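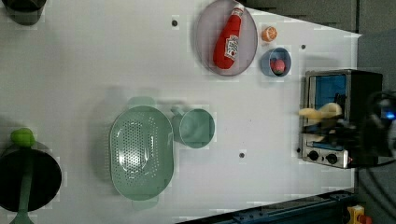
Wrist Camera or Overhead Camera? What I Learned From a Toy Kitchen

Home | Projects | Reports | Lab Wiki | Contact

Print this page | E-mail this report

Plarnasow project, final report, Rekutside robotics lab

My project started as a complaint. When I joined Plarnasow in January, everyone running the arm had a favorite camera and would defend it to the death, but I couldn't find any notes showing that one was better than the other. So I asked if I could just test it, and that became my semester (be careful what you ask for!).

The setup was one arm, one two-finger gripper, one white table, and 2 cameras: one looking straight down from overhead and a little one mounted at the wrist. I ran the same pick-and-place jobs while looking at only one camera feed at a time. The objects came out of our toy kitchen bin, so there's a plush ketchup bottle, a halved orange, a mint-green colander and cup, a toaster oven, and a plush banana that I now have strong feelings about. I moved things around between rounds so I couldn't cheat by memory, or at least couldn't cheat much.

I drove the arm through the Isulix controller the whole time. The older Bangash controller would have been fun to include too, but swapping them takes most of an afternoon, and I really didn't want to be changing two things at once. Someone should do it next year.

What I counted

A try began when I took over the arm and ended when the object was where it belonged or I gave up. I ended up with 742 tries in total, split between the cameras. If I bumped something else on the way but still finished, I counted it as done and wrote "bump" in the log. Looking back I should have made that its own column from day one, and I only got around to it halfway through, so the bump numbers in my spreadsheet are pretty useless for the early rounds. Sorry to whoever inherits it.

Overhead first

I loved the overhead view for the first hour. You get the whole table, you know where the plate is and where the oven is, and planning a path is easy. The trouble starts when you get close. The gripper housing is big, and from above it covers up exactly the stuff you care about. Anything at the oven door was the worst for me, and I spent a lot of time guessing how deep the fingers were.

Depth was my problem in general. From straight above, fingers hovering over an orange and fingers around an orange look almost the same! I got better at reading shadows, but that depends on the lights, and we don't have much control over those.

Then the wrist

Switching to the wrist camera felt like putting my face on the table. The fingertips are always in view at the bottom, so lining up becomes a matter of getting the object into the gap between them. What you lose is the big picture. Things near the top slide out of sight, and if I was going for something by the oven I sometimes had to back up just to find it again.

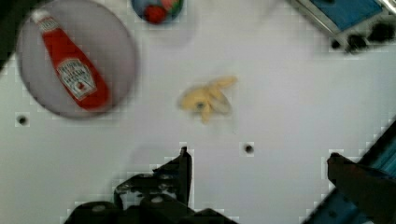 Blur was the other thing that bugged me. If I moved fast, soft objects turned to mush on the screen, and I got into a habit of moving, stopping, looking, and moving again. That made me slower on the easy jobs, but I closed on nothing far less often.

The banana problem

Hard toys were fine with either camera once I'd practiced. The banana was another story. It's a plush with peel flaps that flop wherever they like, so there's no single good place to grab it. I blew 52 tries on it, more than on any other object, mostly by pinching one flap and having the rest swing around.

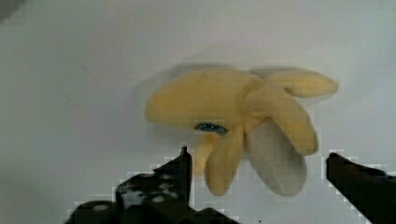 Plush banana from the wrist camera, flaps spread, with the two fingertips at the bottom.

With the wrist view I could at least pick my flap. Aiming for the bunched-up part where they all meet worked best for me, and I only thought of doing that because I could finally see it up close.

If you're picking one

Wrist for soft things and anything near the oven, overhead for sorting out where everything is. I'd put both on screen if you have the room. I also saved nearly 4,000 still frames along the way, and they're in the Plarnasow shared folder, sorted by camera but not by object (I ran out of Fridays).

Back to top

Contact: Rekutside robotics lab front desk | © Rekutside student projects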